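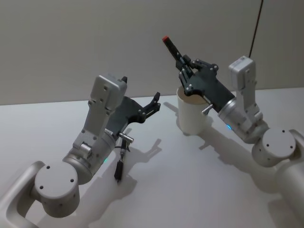
Pukville to vote on robot arms for Cornlow packing center

18 Apr 2019

Pukville will decide next month whether to buy 40 pairs of robot arms for the Cornlow packing center, a purchase that would use up most of the town's equipment money through December.

The seller, Zerkovell, wants a contract for 5 years. Its proposal says each pair can take over the small handling jobs at a packing table, such as putting a marker in a paper cup. It does not say how many cups an hour, or how often a person has to step in.

Those would be useful numbers to have before signing. So would the price of replacement grippers, which the proposal lists as "to be agreed." Service is covered for the first 2 years. After that the town pays by the visit, and the nearest Zerkovell repair shop is in Mutiso, 9 hours away by truck.

The proposal promises savings from the start but leaves out the cost of training, new wiring and the weeks when tables will be shut for installation. A smaller trial order was discussed at the last budget meeting and dropped after Zerkovell said its discount applied only to the full order.

Written comments on the purchase can be left at the town office until the vote.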